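Resident Services > Household Guidance > Kitchen and Laundry

Folding and Storing Kitchen Towels

By Azadeh Kiani
September 22, 2019

The Dastanholm Residents' Office receives regular inquiries about kitchen towels that smell stale, shed lint or no longer absorb water. In most households the towel itself is sound, and the fault lies in how it is washed, folded and put away. The following guidance applies to thick cotton and terry towels of the kind used for drying hands and dishes.

Wash kitchen towels separately from clothing. Use warm water and no more than the amount of detergent stated on the package. Fabric softener should be left out entirely, as it coats the loops and reduces absorbency. Towels that have become stiff may be soaked for 15 minutes in plain warm water before the next wash.

Dry each towel fully before folding. A thick towel may feel dry on the surface while the hem is still damp, so check the hem and the corners by hand. If there is any doubt, hang the towel for a further hour.

Fold on a table. Lay the towel flat, smooth it from the center outward and bring the short ends together. Fold once more in the same direction, then bring the sides in until the bundle fits the shelf or drawer. Thick towels should be folded loosely — pressing them down hard flattens the pile.
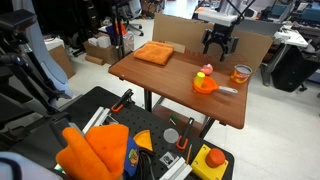 A thick orange towel, folded in layers and set at the corner of the table.

Keep folded towels at one end of the work surface, away from pans and opened cans. Grease and tomato stains are difficult to remove from a raised pile, and an opened can has a rim sharp enough to pull the loops. Where space is limited, move the towel to a shelf or rail before cooking begins.

For storage, place the folded edge toward the front of the shelf. Each towel can then be lifted out without disturbing the others. Put freshly washed towels at the bottom of the stack so that all of them receive equal use. Residents of the Punon and Farahani buildings, where the kitchen cupboards are 71 centimeters wide, will find that two stacks fit side by side.

Towels kept for occasional use should be taken out each June, aired for a day and refolded along different lines. Permanent creases wear through first. A towel that has thinned at the folds may be cut down for floor cloths.

Related guidance
Removing Grease from Cotton
Lining Drawers and Shelves
Care of Wooden Tabletops
Laundry Room Hours, Darov Building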